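Anum Numéro Public, la ligne secondaire pour gens trop connus
Accueil > Célébrités et créateurs > Protection du numéro
Réf. 2,749

Vous avez participé à une téléréalité il y a trois hivers, un animateur vous a taquiné à la radio et vous comptez lui répondre devant tous vos abonnés. Très bien. Avant de publier vos dix chiffres en légende d'un selfie, lisez cette page.

Anum Numéro Public est un boîtier accompagné d'une ligne. Vous donnez le numéro de la ligne à la presse, aux fans, à l'ex qui sort un livre. Votre vrai numéro reste chez votre mère et chez votre agent, dans l'ordre que vous voudrez. Le boîtier filtre, enregistre les messages et vous remet chaque matin un résumé : propositions de plateau, demandes en mariage, insultes, livreurs égarés.

Il se branche sur la box et se règle depuis n'importe quel ordinateur, y compris celui que votre neveu promet de remonter depuis Noël.

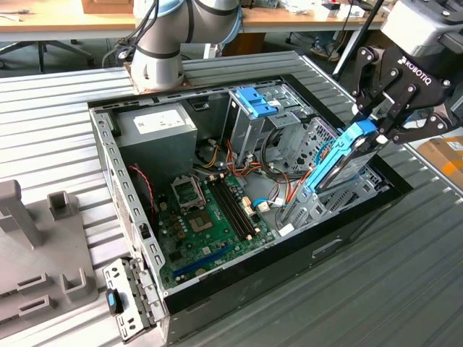
Kipchumba Mollel trouve pour sa part que le tri est un peu sévère : son attachée de presse a passé deux jours dans le dossier « Admirateurs insistants » avant qu'il ne pense à y regarder. Il a depuis mis le filtre sur Souple et se dit content du reste, surtout du répondeur, qu'il juge plus aimable que lui.

Le filtre a donc trois positions. Souple laisse passer à peu près tout le monde sauf les numéros masqués. Normal demande à l'appelant de dire son nom. Divorce en cours ne laisse passer que votre liste.

Ce que contient le coffret
Le boîtier Anum, noir ou champagne
Une carte SIM Drovov, déjà activée
Un câble réseau de 2 m
Un carnet de réponses toutes faites (« Je ne commente pas ma vie privée », suivi de la place pour la commenter)

Caractéristiques
Capacité du répondeur : 50 messages, puis les plus anciens s'effacent
Liste prioritaire : 15 contacts
Changement de numéro : illimité la première année
Application : Kollus, en français et en anglais
Garantie : 2 ans, hors boîtiers jetés par la fenêtre d'un hôtel

La version Cozma ajoute le mode Direct. Vous annoncez votre numéro en pleine émission, la ligne encaisse, et chaque appelant entend un message enregistré par vous. Prévoyez de le réenregistrer à chaque réconciliation. Les clients l'oublient souvent, et l'on entend encore des gens très amoureux dire du mal de leur conjoint dès la deuxième sonnerie.

L'installation se fait seul, avec la notice et un tournevis plat pour la fixation murale. Le service après-vente répond par messagerie, jamais par téléphone. Nous savons ce que c'est.
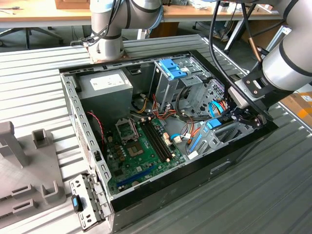
Bonjour, j'ai acheté la version Cozma en décembre pour ma sœur, qui passe dans une émission de danse. Est-ce qu'on peut garder la ligne quand elle sera éliminée, ou faut-il changer de formule ? Elle ne veut pas poser la question elle-même, ça porterait malheur.

Réponse du magasin : la ligne reste active tant que l'abonnement court, élimination ou pas. Pour une baisse de notoriété durable, la formule Discrète se choisit dans Kollus, rubrique Mon compte, et le numéro ne change pas.

Livraison en point relais ou chez votre agent. Retour accepté si le sceau du coffret est intact. Les messages déjà reçus ne sont pas repris.

Fiche mise à jour le 20/4/20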